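Dec 9, 2019

OK thread time. Gripper service day at the Stulside bench and I promised Kamlesh Malhotra I'd write down how I do it so he can stop texting me about screws. Kamlesh, mute the rest of the day and read this.

First thing, park the arm with the fingers pointing out over the table and open all the way. Don't start with it closed! Everybody starts with it closed. The linkages bunch up and you can't get a key in at the ends without scraping something.

Then I pull up the wrist camera and just look for a minute before any tools come out. Pads, posts, screw heads, in that order. You get a nicer view of the screws from there than you do bending over the table with a flashlight in your teeth (ask my dentist).

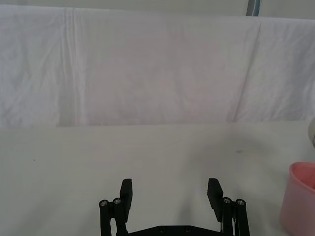

So, screws. They're hex, they sit right at the ends of the links, and they love to back out. Ours get a check every 300 cycles, which Su-chen Sin thinks is way too often and I think is just right. We've had this argument since June. It's going great.

Use the short key. The long one gives you too much leverage and you'll crank it down before you know it. Snug, then stop. If the link gets stiff when you wiggle it, you went too far, back it off a hair and try again.

Also please do the left side and then the right side, all the way through. I used to hop back and forth and then I'd get a phone call and have no clue which ones I'd done. Now there's a paint pen in the drawer and I still forget to use it.

Pads next. Wipe with a dry cloth, then one barely damp with alcohol, then dry again. I go easy on the edges. If a pad looks shiny in the middle and dull on the outside it's getting worn, and that's when I order the next pair from Chung. They take forever to ship, so order early. Earlier than that.

Wiggle test! Hold the pad at the tip (power off, e-stop in, I shouldn't have to say it but I'm saying it) and rock it side to side. A tiny bit of give is fine. If you hear a click, go back to the screws. If it still clicks after the screws, it's the pin, and then your afternoon is gone, sorry.

Somebody asked last time about the backdrop. It's a plain white sheet over a bar, and it's the best cheap fix we ever made on this cell. Before that the camera was looking straight across the room and every person who walked by was a new adventure for the vision software.

Do I iron it? No. Su-chen ironed it once, and the software did not care one bit. The creases can stay.

What I do care about is the tabletop. Tiny specks and smudges, I leave until the end, then one wipe over the whole thing. If you wipe first you'll only drop more gunk on it while you're working on the fingers. Ask me how many times I learned that one.
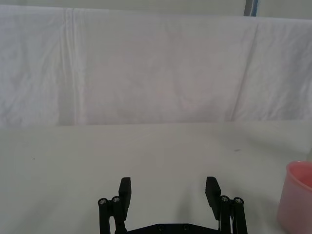 Homing comes after all that. Power up, let the fingers find their open stop, close, open again, and write down the width it reports. I want it within 2 mm of the last number in the notebook. If it's off by more than that, home it again before you panic. It's usually fine the second time.

Then speed. I run it at 80 percent for the first stretch after any service and listen. It should sound boring. Grinding is bad, ticking is bad, a sort of soft whir is what you want. I can't spell the sound, come by and I'll do it for you - it's very good.

Last step is the cup test. Pink plastic cup, same one every time, pick and place until I'm sick of it. A thin cup is great for this: squeeze too hard and you see the wall bend right away, too soft and it slides. Start with the force low and creep up.

My best run so far is 57 in a row without a drop. The Grirnwood crew claims they've beaten it, but they're using a foam block. A foam block!! Doesn't count and they know it.

Oh, and the cable. Check it by hand through the full wrist turn, slowly. It should never go tight. I missed that once at Sellgate and spent the next morning swapping a connector on my knees under a table.

Kamlesh just replied "so which key is the short one." I'm going to go get a coffee and then I'm going to label the keys.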